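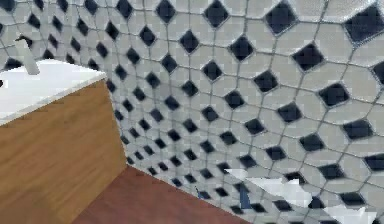 What is the Tellevholm open day?
A yearly demonstration of household robots in simulation, held at the Tellevholm site by Kusard, where visitors watch virtual robots being sent round computer-made rooms and can try the controls themselves.

The Tellevholm open day (also Kusard open day, locally just "the Tellevholm") is a public event on domestic robotics. First run in December as a trial evening for suppliers, later moved to spring. Best known edition: May 1, 2019, with 205 visitors. Entry free, booking needed.

Background

Kusard began as a maker of warehouse trolleys. Simulation work came later, after it took over Clament, a small software house, whose room builder is still used under the old name. Clament makes rooms from a stock of walls, floors and furniture and drops them together in many mixes. The stock stood at 2620 items at the time of the 2019 edition. Odd pairings are common and are left in, as a robot trained only in tidy rooms tends to do badly elsewhere.

Format

Visitors go round in groups of 6. Each tour lasts 40 minutes and has a short talk, a demonstration and a hands-on session. Talk first, usually over-runs. In the demonstration a staff member loads a room and the group picks a task from a printed list: find an object, go to the table, turn and come back. The run is then shown on the wall screen, sometimes at double speed if the day is behind.

Hands-on part is done with a gamepad. Children under ten need an adult with them, mostly because of the queue.

The rooms

Bathroom parts and living room parts share the same stock, so one wall finish may turn up behind a sink or behind a dining table. The pale tile with dark diamond inserts is a regular and was used on the May tours, with a wooden vanity unit and white worktop, and with a curved-leg table holding figurines and other small things. Repeating patterns of this sort are hard on depth estimation, acording to the handout, and the staff like them for that reason.
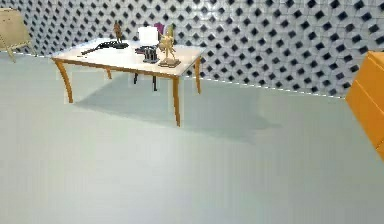
Eskola controller

Eskola is the program that drives the virtual robot. Takes a goal, plans a path, replans when blocked. Shown in public for the first time at the 2019 edition, with two runs restarted in the morning after a fault in the gamepad link. Later versions added spoken goals, dropped again the folowing year.

Reception

Local coverage was friendly but brief. Visitors' forms asked for more seating, a real robot in the hall and a shorter talk. The talk was cut the next year, seating was not changed.

See also

Clament room builder
Eskola (controller)
Kusard trolley range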